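How Do You Teach a Robot to Fill a Jar?

Robots don't know stuff. Not at first. A brand new robot has no idea what a jar is, or a lid, or a bean. So somebody has to show it – by hand, over and over. Pouring seeds from a bag into a clear jar sounds easy, right? Try it slowly and watch your fingers.

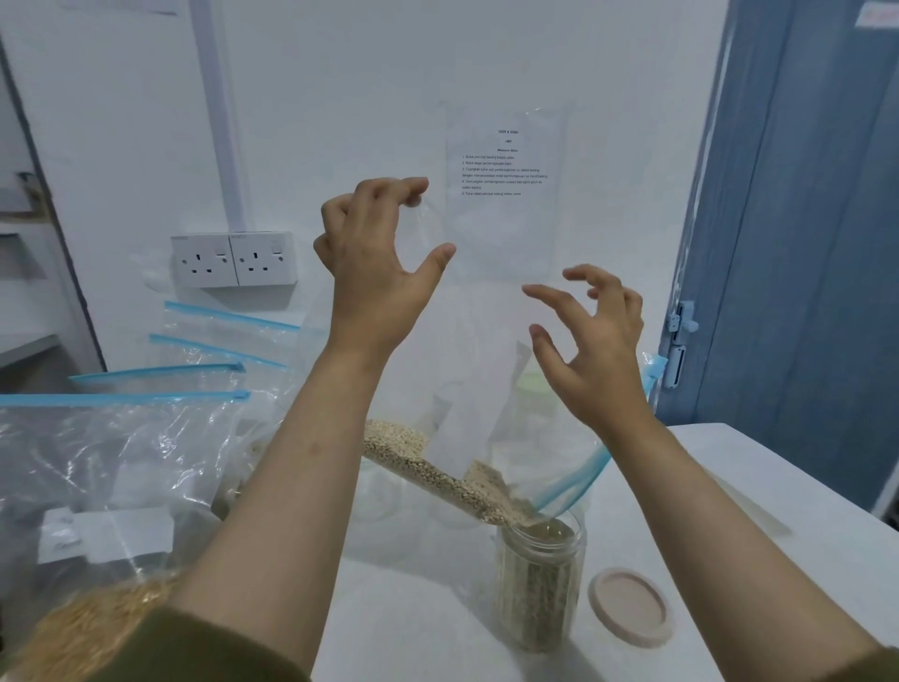 By Guilan Ren
Dustumlow Kids / How Stuff Learns / October

OK so. Two big ways to show a robot a job.

Way one: do it yourself. You do the job with your own hands and a camera up at head height watches. It sees what your eyes would see. Hands, bag, jar, seeds sliding down. Later a computer goes through all that video and hunts for patterns. Where do the hands go first? When do the fingers squeeze?

Way two: remote control. You hold the controls, the robot's arm copies you. A bit like a video game, only slower and you drop more things. The robot feels its own joints moving the whole time, so it gets really good notes.

Both ways need lots of tries. One try is no good. The Gremell team did the same jar job 29 times before lunch, and then started agian after.

Every job gets chopped into small steps. Open the jar. Pour. Put the lid on. Close it tight.

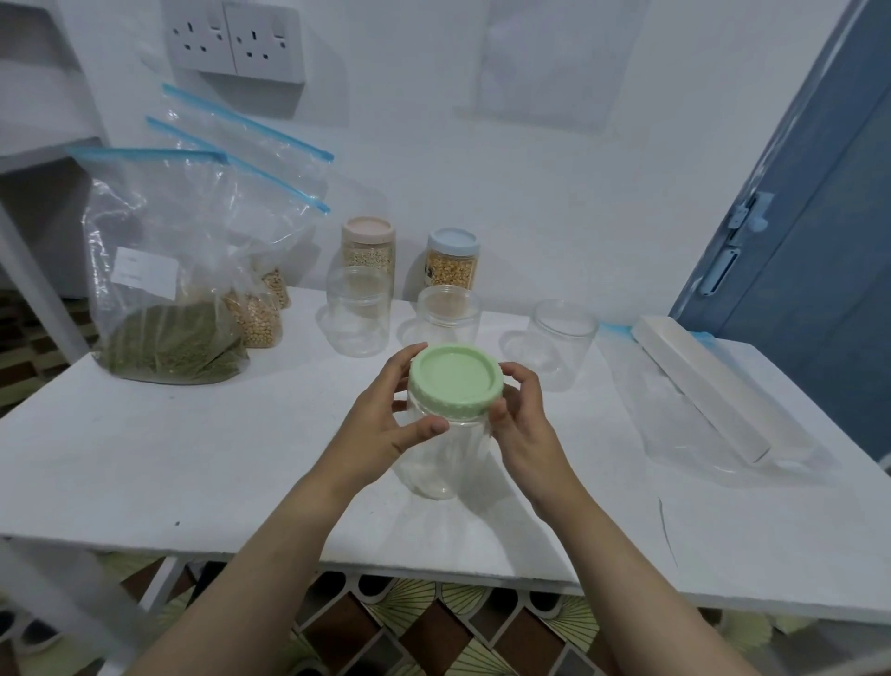

Lids are sneaky! Your fingers know when a screw lid is on crooked. You feel it catch, you back up, you try again. A camera can't feel anything. It only gets the looking part, so the person has to go slow and keep their hands where the camera can see them.

And see-through jars? Super hard. Light goes right through them. Beans are easier to spot, green ones and yellow ones especially.

Why not do it perfectly every time? Because real kitchens are messy. Bags flop over. If a robot only ever saw one neat jar in one neat spot, it would get stuck the first time you moved it. So mix it up – new spot, new beans, other hand.
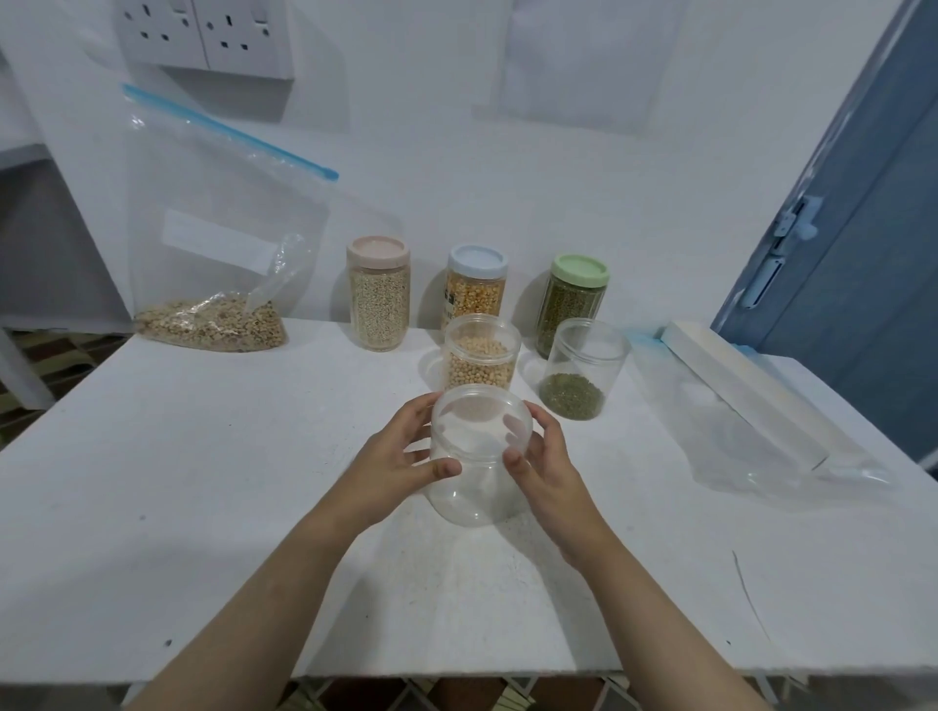 Want to try being the teacher? Grab a friend, an empty plastic jar and some dry beans. Your friend is the robot. Robot can only do excatly what you say. "Pick up the jar" is too big! Say which hand. Say how far. Say when to stop.

Give yourself 3 minutes. Then swap.

Words to know
Demonstration: showing how a job is done
Teleoperation: moving a robot by remote control

Next time: how a robot called Hustlow learned to fold socks.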